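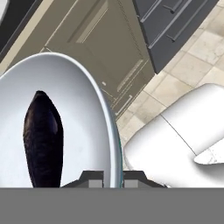
Print this page | E-mail this ticket

Ticket 3231: wrist-view policy scores way lower after the kitchen swap
Opened by: Josphat Chege
Status: open

Hi all, so I've been chasing this one for a while and I'm stuck enough to write it up! The Pivow policy, trained on 359 simulated demos, used to get the eggplant task right in 80 of 200 rollouts. Same checkpoint in the new kitchen (beige cabinet door, tan floor tiles) gets 31. Nothing else changed, or so I thought.

What I tried:
- Reran with the old seeds. Same drop.
- Put the old floor texture back. Tiny bump, could easily be noise.
- Turned the lights down. Now this did something! The bowl and the big white thing to its right render so bright that I think the encoder is losing the rim, and the fingers close on the wrong side of it.

2019-06-17, reply from Halldóra Eskildsen:
Check your exposure setting before you touch the lights. Zavanden had auto exposure on by default and the new config probably dropped it. Also, please don't retrain yet, or we can't compare with the July numbers.

Josphat again: yep, the flag was missing (argh). With it back I'm at 74 of 200, so most of the gap is gone but I can't call it closed. Next up is a run with only the bowl material swapped to matte, fingers and camera left alone. Leaving this open until that one finishes.

E-mail this ticket | Print this page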